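Baretari Public Art Panel
Minutes of the meeting held on 30th October

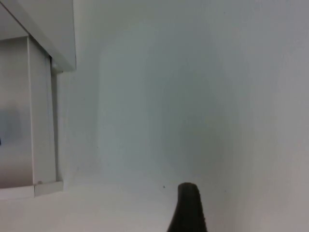

The Chair, Derek Bellamy, reported that Fondier had submitted revised drawings for the lantern walk along the old canal towpath. The scheme now provides for 84 paper lanterns on poles. Members discussed the indoor display of the models and agreed that a smooth white wall with no markings, shading to a slightly greyish tone lower down, would suit them.

Costs. The Rudd estimate of £2691 was approved. A further £225 for cabling was deferred.

Access. Edura to confirm the step-free route before the February meeting.

Apologies were received from 3 members.

The meeting closed at 8.40 pm.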